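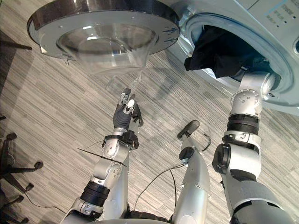 Ticket history: washing machine, Lonthorpe House, shared area

Status: Open, awaiting part
Category: Laundry equipment
Reported by: Suha Fakhoury
Assigned to: Ziad Atallah, Building Services
Priority: Normal

Original report
The front-loading washer in the shared area stops before the final spin. The door stays locked for several minutes after the program ends, and clothes have to be wrung out by hand. The fault occurs with dark cotton items on the regular program. It has occurred on three occasions in April. No error code was noted by the users.

Reply from Building Services, 9:40 a.m.
Thank you for your report. Please confirm whether the machine was fully loaded at the time, and whether the same fault occurs with a single garment. Please do not force the door while the lock is engaged.

Reply from Suha Fakhoury, 11:15 a.m.
The load was small on each occasion, two or three items at most. A single black garment was left heavy with water after the full program. When the program was run again with towels added, the spin completed.

Inspection notes, Ziad Atallah
1. Door gasket checked along the lower lip. No tears. Lint removed from the fold.
2. Door latch tab intact. Door opens fully and does not drag on the carpet.
3. Drain filter removed and cleaned. One button and a quantity of lint found.
4. Empty spin test at 1,000 rpm completed without fault.
5. Test with one dark garment, same speed setting. Machine made repeated attempts to balance the load, then ended the program without spinning.
6. Test repeated with the garment and two towels. Spin completed.

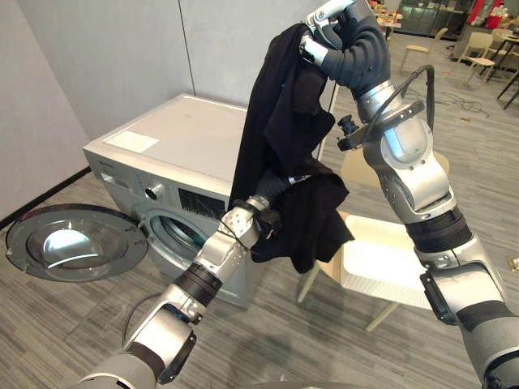
Black garment held in front of the washer, door open.

Findings
The behavior at step 5 is consistent with load balance protection. A single item gathers on one side of the drum and the machine declines to spin at full speed. The delay in releasing the door is a separate matter. The lock released 2 minutes late in both loaded tests, and a replacement lock has been ordered through Harasym.

Instructions for users until the part is fitted
Wash no fewer than three items together. Select the lower spin speed for delicate clothing. Take out every item at the end of the program and check the fold of the gasket for small articles. Leave the door open after use. Wet clothing should not be placed on the chairs.

Note from Valentyna Lytvynenko, Facilities Desk
The part is expected within the month. The carpet tiles next to the machine were checked for leaks and none were found. The machine may remain in use. Further reports should be added to this ticket and should state the program selected and the items in the load.

Next action: fit door lock, repeat steps 4 to 6, close ticket if clear.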